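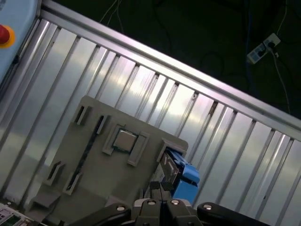
One early user of the Liltcombe Household Recipe Corpus wrote that the spelling had been left too rough for general readers, and that a cleaned copy should have been the main file from the start. The maintainers have kept the original spelling in the main file and now supply a modernized column beside it. Both columns are described under Fields.

Liltcombe Household Recipe Corpus
Data card, version 2

Summary

The corpus contains 356 recipes and household instructions transcribed from handwritten books kept in the parish of Liltcombe. The earliest dated entry is from 1855. Most entries concern food and drink. A smaller number cover soap, polish, ink, cough mixtures and the care of linen.

The corpus is intended for the study of everyday written English, home cooking and the naming of ingredients. It was prepared by the Hapeta text archive and is distributed through the Tellow catalog.

Contents of the release

recipes.csv, the main table, one row per recipe
books.csv, one row per source book
measures.csv, a list of measures with their spelling variants
NOTES.txt, transcription rules
LICENSE.txt

Fields in recipes.csv

recipe_id: a short code made up of the book number and the page number. Where two recipes share a page, a letter is added.
title: the heading as written. Blank if the writer gave none.
text_original: the full text, with spelling, capitals and line breaks kept.
text_modern: the same text in present-day American spelling. Words are not replaced, so "receipt" remains "receipt."
category: one of 20 values, listed in NOTES.txt.
hand: the number given to the handwriting within that book. Hand 1 in one book is not Hand 1 in another.
uncertain: yes or no. Marked yes if any word in the entry could not be read with confidence.

Transcription

Each page was transcribed by one reader and checked by a second. Disagreements were settled by a third reading. Struck-out words are placed in square brackets. Words that could not be read are entered as three question marks. Notes in the margin follow the main text after a vertical bar, including prices, sums and remarks such as "too sweet" or "good for keeping."

Pasted newspaper clippings were left out. Clippings that a writer had copied by hand were included.

Known limitations

Dates are scarce. The year in books.csv applies to the book as a whole and should not be used to date a single recipe.

The measures are not standardized. A teacup, a gill and a wineglass may stand for different amounts from one book to the next, and measures.csv records spellings only.

The category "puddings" is broad and includes several savory dishes boiled in a cloth. A future release may divide it.

Book 7 suffered water damage before it was copied, and a large share of its entries are marked uncertain.

Safety

Several medical and cleaning entries call for substances now known to be harmful, including white lead and laudanum. They are reproduced as historical text. They must not be followed.

Changes in version 2

Column text_modern added.
Duplicate entries for seed cake in Book 3 merged.
Column separators corrected for users of the Prenex table reader.
Spelling of "isinglass" corrected in measures.csv.

Use and citation

The transcriptions may be copied and adapted for any purpose, provided the source is named. Entries longer than 500 words should be cited by recipe_id and page. Suggested form: Liltcombe Household Recipe Corpus, version 2, Hapeta text archive.

Corrections may be sent through the Tellow catalog page. Please give the recipe_id, the present reading and the proposed reading. Corrections received before the end of April will be considered for the next release.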